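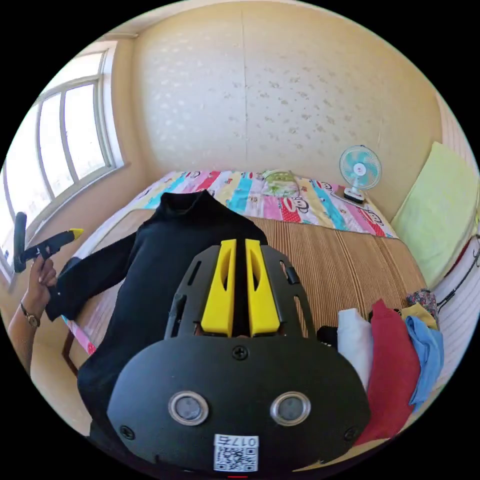

Yulan Zou

Folding a turtleneck on the bed

A knit turtleneck has three parts that behave differently in a fold: the body, the sleeves and the collar. The body folds like any sweater. The sleeves are long enough to make a bulky stack if they are crossed carelessly. The collar is double thickness and sets the height of the finished bundle, so it is dealt with last.

Surface

Use a firm, flat surface larger than the sweater with one sleeve out to the side. A bare quilt is too soft, and the folds drift as you press them. A woven straw or bamboo sleeping mat laid over the bedding works well. The strips give a straight reference line for the side seams, and the mat has enough grip to hold a hem in place. Check it first for broken strips by running a palm along the grain. One loose end will pull a loop in fine knit. Dark knits also pick up fibers from a quilt, so keep the whole garment on the mat.

Clear the working half of the bed. Bags, chargers and anything else with a cord go to the far side by the wall.

Laying out

1. Turn the sweater right side out and close the collar to its normal folded height.
2. Lay it face down with the collar pointing away from you.
3. Pull both sleeves straight out to the sides. Do not pull from the cuff alone. Hold the sleeve at the elbow and the cuff together.
4. Smooth from the center of the back toward the side seams, then from the shoulders down to the hem.

If the fabric bunches in the middle, lift the sweater at one end, let it hang clear of the mat, and lower it again from hem to collar. Pushing the bunch flat with the hand only moves it to the next seam.

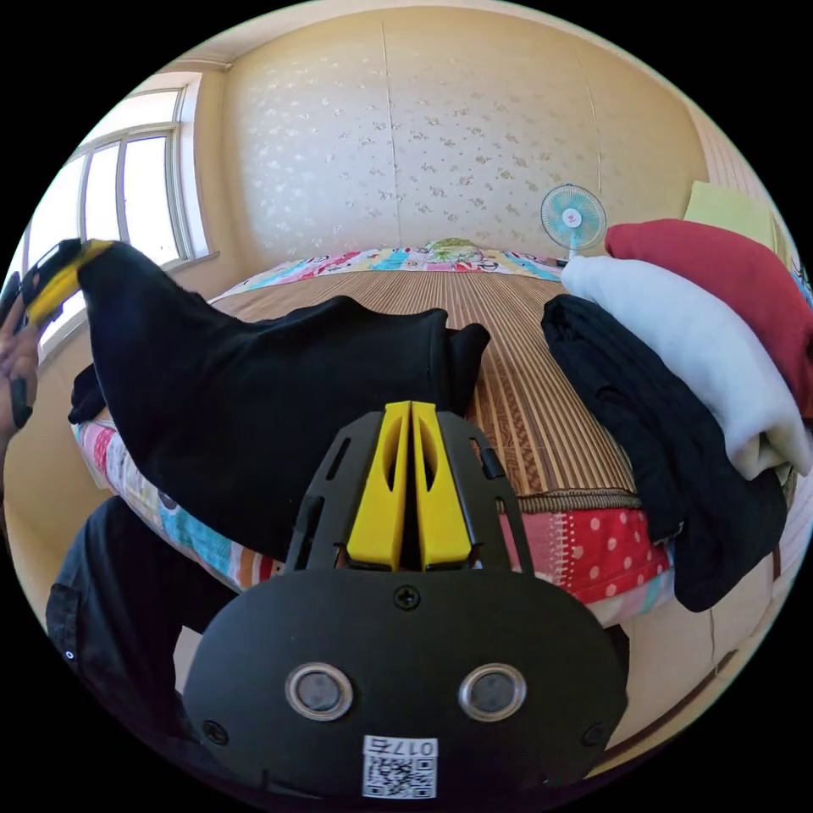
Black knits need more attention at this stage. Creases and twisted seams are hard to see on dark fabric under a ceiling light. A lamp set low at one side shows them at once, and so does daylight from a window before noon. Go over the surface with a lint brush in one direction, collar to hem, before the first fold. Lint folded inside gets pressed into the ribbing.

Folding

5. Fold the left third of the body toward the center line. Lay the sleeve back on itself so that it runs parallel to the side seam and ends above the hem.
6. Repeat on the right. The two sleeves should lie next to each other and not overlap.
7. Fold the hem up by 7 inches, then fold again to just under the shoulders.
8. Fold the collar down over the bundle, or leave it standing if the sweater will be stored upright in a drawer.

Chiharu Miyazaki, who checks these pages before they go up, prefers to skip step 8 for ribbed collars. A collar that is folded down for a whole season keeps the line. Mine have been stored both ways – the standing collar does come out cleaner, but it takes more drawer height.

Storage

Knits go in a drawer or on a shelf. A hanger stretches the shoulders under the weight of the sleeves. My drawer divider is a Flotholm, set at 15 inches, and it takes a single row of folded turtlenecks with the thick fold facing up.

In humid months, run a small desk fan across the folded stack for around 30 minutes before closing the drawer. Set it low and to the side. Aimed straight down, it lifts the top layer and the folding has to be done again.

The mat should be wiped along the grain with a barely damp cloth, then stood on edge until dry before it goes back over the quilt.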